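Notebook — hand-held gripper, cloth work
August, Raltcombe shared workshop and home

Carried over from last entry

Fingers still toeing in under load. With the trigger fully closed the pads meet at the tips first and leave a wedge at the heel, so a thin fabric gets held on a line contact and swivels. Measured the play at the pivot holes with the pin gauges and it is worse on the left finger than the right. Both came off the same print plate, so I suspect the holes were drilled out by hand at some stage and the left one got more of it. No record of who did that. It may well have been me.

Gosselin (the name has stuck to the controller box, after the street the parts came from) behaved all day. No dropouts. The Nakbridge cable adaptor is still a weak point mechanically and I have put a zip tie loop on it as strain relief until a proper clamp gets printed.

Pivots

Stripped both fingers at the bench. Screws out, washers out, everything in the magnetic tray. The triangular cutouts in the arms had swarf in the corners from the last time they were trimmed, and a bit of it had migrated into the lower joint on the left side. Cleaned with a stiff brush and compressed air.

Reamed the left holes to the next size up and pressed in thin brass sleeves. Right finger left alone as the control. Reassembled with a drop of medium threadlocker on each screw. First attempt the threadlocker wicked into the sleeve and seized the lower joint overnight. Had to warm it with the heat gun to free it, clean it all off and start again. Second attempt: locker on the nut side only, screw put in dry from the head side. Joint moves freely and has no side play I can feel by hand.

Cycled the trigger 700 times on the bench jig at no load and then checked the screws with a driver. None had backed off. The jig is the old door-closer tester Svend Þorgeirsson built, with the stroke stop moved inward. If anyone wants it back for doors, the original stop position is scribed on the rail.

The toe-in is reduced on the left and unchanged on the right, as expected. Sleeve the right one next time the thing is apart.

Pads

The blue pads are the second casting. The first lot had a smooth face and slid on anything with a sheen. The diamond texture came from pressing a knurled offcut into the mould master, and it reproduces well except along one edge of the mould where the release agent pooled.

Notes on the pads as they stand:

The texture bites on knit and on heavy cotton. On a tight flat weave it does very little until there is a fold in the cloth, at which point it holds well. So the job with flat sheets is to make the fold first, and the pads are too blunt at the tip to do that reliably. Want a thinner lip at the leading edge on the third casting, tapered over the first few millimetres.

Lint builds up in the grooves. Wipe with isopropyl between runs. Tape also lifts the lint but leaves adhesive behind and the grip changes, so no tape.

One pad had started to peel at the heel. Reglued it with flexible cyanoacrylate and clamped it for an hour. The backing plastic needs scuffing with 2000 grit wet and dry at the very least, and I think coarser would be better. I only had the fine stuff in the drawer.

Camera and mount

Mount is unchanged. The wide lens is bending straight edges badly toward the outside of the image and going black in the corners. The corners carry no useful information so I intend to crop them in the conversion step and stop worrying about them. The bending is more of a nuisance. A mattress edge reads as a curve, and any estimate of where the cloth ends will be off unless the calibration is applied first.

Redid the calibration with the printed board taped to a sheet of glass. The cardboard backing used last time had a bow in it. Residuals came down noticeably near the rim and barely changed in the centre. New coefficients are saved next to the old ones with the bench label on them. Do not overwrite the old set, as the earlier recordings need it.

Exposure: daylight from a window behind the work pulls the automatic exposure down, and fast movement still smears on dull days when the shutter opens up. Locking the shutter short makes the picture grainy but keeps the edges. For cloth I would rather have the edges. Will try it locked for the next batch and compare.

Bed runs at home

Moved off the bench and onto a made-up bed, because the bench top is too hard and flat to tell us much about garments. On the bench the lower pad can get purchase against the surface. On a mattress the surface gives way, and the tips push a dent into it before the pads close.

What I wanted from these runs was the approach angle. Coming in steep, the tips pinch sheet and garment together about as often as the garment alone. Coming in shallow, the cloth bunches ahead of the fingers and then falls into the gap by itself. The shallow approach is easier on the wrist as well. The limit is the underside of the camera bracket, which touches the mattress before the pads get properly low. Shortening the bracket would help but brings the fingers up higher in the view, and I do not want to lose the area just in front of the tips.

Knit is forgiving. It stretches, bulges up and gives the pads plenty to close on. Lighter printed fabric tends to trail and wants a second grasp. A patterned sheet underneath is a fair test for the segmentation too, with small printed shapes competing with whatever is on the garment itself. The plain bench cover was flattering us.
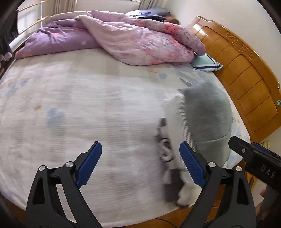

Results from the bed runs

Recording rate held. The longest take came out at 3948 frames and the log shows no gaps in the timestamps. File sizes are in line with the bench takes, so the detail in the bedding is not pushing the encoder over its limit.

Grasps went well on the knit and were mixed on the rest. The failures I could sort by eye were mostly of one kind: pads closed, cloth pulled taut, cloth let go at the heel where the wedge is. The right finger is the likely culprit and that agrees with the bench measurement. I am not going to score these properly until both fingers have been sleeved, as the numbers would be out of date the same day.

A smaller number of failures came from closing on the sheet. A fitted sheet comes up a little and snaps back when released, and if the garment is resting on that spot it moves. That makes the take hard to use afterward, as the garment has shifted for no reason visible in the trigger trace. Mark these takes and keep them separate. They might be worth something later.

Trigger trace has a step in it near full close. Looked at the raw values and it is the potentiometer wiper hitting a worn patch, always at the same angle. The spare is a different shaft length. Ordered the right one through Wunetti and in the meantime I am filtering it with a short median window. The filter adds a small lag to the closing signal, so anyone aligning video to trigger should use the raw column and put up with the step.

Cable length: the lead is long enough for the bed but drags on the floor, and twice I stood on it. Fix it up the forearm with two hook-and-loop straps and bring it down behind the elbow. Too much slack between the straps and the grip makes the wrist feel heavy on one side.

Weight and comfort

More than 16 minutes of continuous work and my thumb goes numb. The load sits forward of the hand, with the fingers and the bracket both hanging out past the grip. Options considered:

Counterweight at the back of the handle. Cheap, makes the whole thing heavier, and the butt end already hits things when working in a corner.

Lighter fingers. The arms are mostly open already and there is not a lot left to remove without them flexing. Could thin the web around the triangular holes slightly. I doubt it would be noticeable in the hand.

Softer return spring. Most of the effort is in the trigger, and this is where I would start. The current spring was picked for opening speed when we were doing hard objects, and cloth does not need it. Svend has a box of assorted springs and has offered to bring it in. He reckons one from a retractable pen would do. I think that is too soft to open the fingers against the new sleeves, but it costs nothing to try.

To do

Sleeve right finger, same method, threadlocker on the nut side only.

Third pad casting with tapered lip. Fix the release agent pooling by tilting the mould the other way while it dries.

Print the cable clamp for the Nakbridge adaptor and retire the zip tie.

Swap return spring, then repeat the no-load cycling on the jig before any more takes.

Locked shutter comparison, one take by the window and one with the curtain drawn.

Buy coarser paper for the pad backing. Put some in the workshop drawer while at it.

Postscript, 9 pm: tried the pen spring on a spare trigger body. Fingers open about halfway and stop. Going up a size.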